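Section 4. Installing and Setting Up the Weldu 86 Water Softener

4.1 Before you start

Read this section through once before cutting into any pipe. The Weldu 86 is a single-tank, demand-initiated softener for cold municipal or well water. It must be installed after the pressure tank (wells) or after the main shutoff (municipal supply), and before the water heater.

The unit needs the following at the installation site:

A level floor able to carry the full brine tank.
A grounded outlet that is not controlled by a wall switch.
A floor drain, standpipe or laundry sink no higher than the top of the control valve.
Room temperature that stays above freezing all year.

Leave enough space above the brine tank to lift the lid and pour salt. The bypass handles must be reachable without moving the tank.

CAUTION: Do not connect the softener to a hot water line. Hot water damages the resin and the valve seals, and this damage is not covered by the warranty.

4.2 Connecting the bypass valve

1. Close the main shutoff and open the lowest faucet in the house to drain the lines.
2. Turn off the water heater. For gas models, set the control to PILOT.
3. Push the bypass valve onto the two ports at the rear of the control valve until both retaining clips can be inserted by hand. If a clip has to be forced, the valve is not seated.
4. Check the arrows molded into the bypass body. The port marked IN takes the supply line. The port marked OUT feeds the house.
5. Fit the threaded adapters with plumber's tape. Tighten by hand, then a half turn with a wrench.
6. If you are soldering copper pipe, finish all soldering and let the joints cool before attaching the adapters to the bypass.

NOTE: Where the supply and house lines come from the opposite direction, use the Bastar crossover kit, part 3043. Do not reverse the bypass valve to correct the flow.

4.3 Connecting the drain line

The drain line carries water under pressure during backwash. Use the tubing supplied with the unit or tubing of the same inside diameter. A smaller line slows the backwash and leaves iron in the resin.

1. Push the tubing over the barbed drain fitting and secure it with the clamp.
2. Route the tubing to the drain with no kinks. It can run overhead if the supply pressure is adequate – see the chart inside the rear cover.
3. Leave an air gap of at least two inches between the end of the tubing and the highest possible water level in the drain.
4. Tie the end of the tubing down. It will move when backwash starts.

The overflow line from the brine tank is a separate connection. It drains by gravity only, so it must slope down along its whole length. Never join the overflow line to the valve drain line. 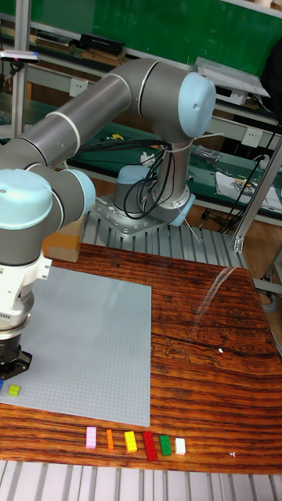 Some local codes require the overflow to end at its own drain point. Check with the building department if you are unsure. In a basement with no floor drain, a condensate pump can serve the overflow line, but it cannot handle the flow from the valve drain line.

4.4 Filling the brine tank

1. Remove the lid and confirm that the float moves freely in the brine well.
2. Pour in three gallons of clean water. This is needed for the first fill only.
3. Add pellet or solar salt. Keep the level below the top of the brine well.
4. Replace the brine well cap and the lid.

Do not use rock salt, block salt or ice melt. Rock salt contains dirt that collects at the bottom of the tank and blocks the brine pickup.

NOTE: Potassium chloride may be used in place of salt. Set SALT TYPE to K in the menu described in 4.6, and expect to refill the tank more often.

4.5 Letting water into the unit

1. Set the bypass to BYPASS and open the main shutoff.
2. Run a cold faucet until the water is clear and free of air. Close the faucet.
3. Plug in the transformer. The display shows the software version, then a flashing clock.
4. Hold REGEN for five seconds. The valve moves to BACKWASH.
5. When the motor stops, open the inlet handle of the bypass to the one-quarter position. Air will leave through the drain line.
6. When a steady stream runs at the drain, open the inlet handle fully, then open the outlet handle.
7. Let the cycle finish. Check every joint for leaks while the cycle runs and once more after it ends.

CAUTION: Opening the inlet handle too quickly can push resin into the valve body or out through the drain line. If you see small amber beads at the drain, close the inlet handle and wait two minutes.

The first water from the house side may be slightly yellow. Run it to waste.

4.6 Entering the settings

Press MENU to step through the settings and the arrow keys to change a value. A setting is stored when you press MENU again. If no key is pressed for one minute, the display returns to the clock and the last change is lost.

TIME – Set the current time. The unit does not adjust for daylight saving, so change it by hand in November and again in spring.

HARD – Enter water hardness in grains per gallon. If your report is in milligrams per liter, divide by 17.1. A reading of 170, for instance, is entered as 10. Where the water contains iron, add four grains for each part per million.

REGEN TIME – The factory setting is 2:00 AM. Choose an hour when no water is used, as the house receives untreated water during the cycle. If a Narnley iron filter is installed ahead of the softener, set the two units at least two hours apart.

RESERVE – Leave at AUTO unless instructed otherwise by your dealer.

The settings are held in memory during a power failure. The clock is held for almost 86 hours, after which the display flashes and the time must be entered again.

4.7 Installation record

Installed by: Lemlem Bogale, Rodarham Water Service
Date: 11 August 2022
Hardness as entered: 10
Salt type: NaCl

Keep this page with the warranty card.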